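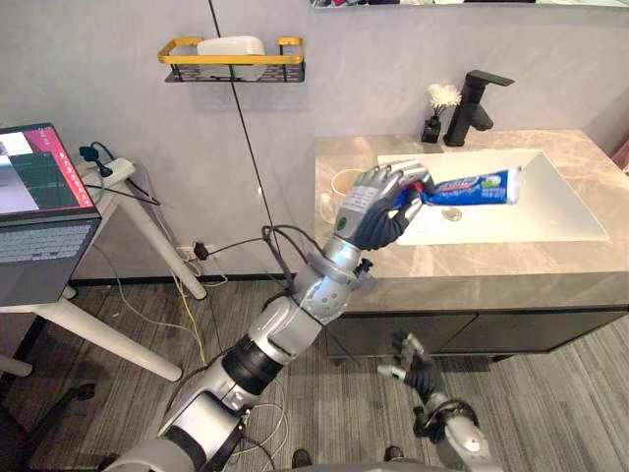

Lenuța Pascu took a rather different view of the waiting times, and wrote to us at some length after reading our first draft. In her opinion we had been too quick to blame the ferry timetable, when any driver on the Motden crossing could have told us that the trouble began a good deal earlier, in the lay-bys and on the approach road, where lorries arrive in clumps after the warehouses at Clistov let them go. We are grateful to her for the letter, and a fair part of this section has been rewritten with it open on the desk.

Home | Journal | Past issues | For authors | Search

4.2 Waiting at the gate

We began, as most studies of small ports do, with the gate records. Motden keeps them by hand on weekdays in the quiet season and by ticket machine for the rest of the year, and we were kindly allowed to copy out the whole of November. That gave us 2958 lorry arrivals once the repeated tickets had been taken out (a slow job, and one that taught us a good deal about coffee stains). For each arrival we have the time of the ticket, the time the barrier lifted and the sailing the lorry was booked on, though not always the one it caught.

The plain average wait was 16 minutes, a figure that will seem cheerful enough to anybody who has never sat in the queue. It hides a very uneven day. In the early morning most lorries went straight through, and then, in the two hours before the midday sailing, the line grew faster than the clerks could clear it. Sibel Kurtuluş, in her comments on the draft, asked whether a third lane would help, and we must say we had rather hoped it would. When we ran the figures again with 3 lanes in place of 2, the queue at the barrier did shrink, but the lorries simply met again at the weighbridge a little further on, and the drivers gained very little by it.

What did make a difference was the spread of arrivals. Furtună, the haulage firm that sends almost half of the traffic, had begun giving its drivers their own leaving times from the Clistov yard in the middle of the month. We have tried to treat this with care, as the weather was also kinder in those weeks and one sailing had been dropped. Even so, on days with much the same number of lorries, the longest waits before midday were shorter after the change than before it, and the clerks we spoke to had noticed as much without our help.

Figure 1. A hand holding a tube over a basin.

We would not wish to push this too far. Flirkonau, the next port along the coast, has one large customer and no weighbridge at all, and a scheme that suits Motden might be of little use there. The letter from Pascu also reminds us that a driver who leaves the yard later is still waiting, only somewhere with a canteen, and our records do not show that time. We come back to it in section 5.

Contact the editors | Copyright 2018 | Back to top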